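Zenilwood Residents Help Board
Floors, Walls and Finishes

Dark plank wall covering next to a light floor: which direction, and how to handle corners?

Posted by Fodberg Tenant Desk, 03/02/2019

Our office is responsible for a small meeting room of 40 square feet. We intend to cover three walls in a dark wood-grain pattern and keep a light floor. Guidance is requested on whether the planks should run horizontally, and on how the corners should be finished.
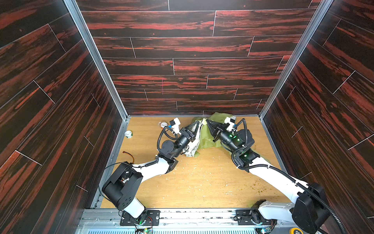

Vol. 8, p. 878

The lease does not permit nails. Any covering must be removable by October.

Lastetti
Horizontal courses are generally suitable for a low room. Please observe the following before work begins. Wash the walls and allow them to dry fully. Mark a level line on each wall, as floors are seldom true. Stagger the end joints from one course to the next. Where the pattern has thin pale seam lines, these must meet at the corners, or the error will be noticed at once.

Metal corner trim is acceptable and hides an uneven cut.
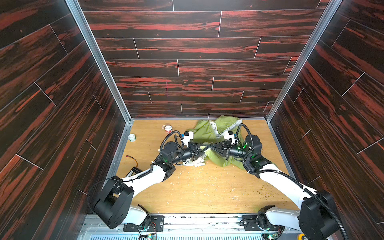 It should be ordered slightly longer than the wall height and cut on site. Removable adhesive strips are to be tested on a hidden area for one week. Written consent from the landlord should be kept with the lease.

Dramani
We used peel-and-stick in our hallway. It came off in summer. Suggest paint.

Lastetti
Paint would also require consent under most leases. The tenant desk is advised to confirm this first.

Views: 2,641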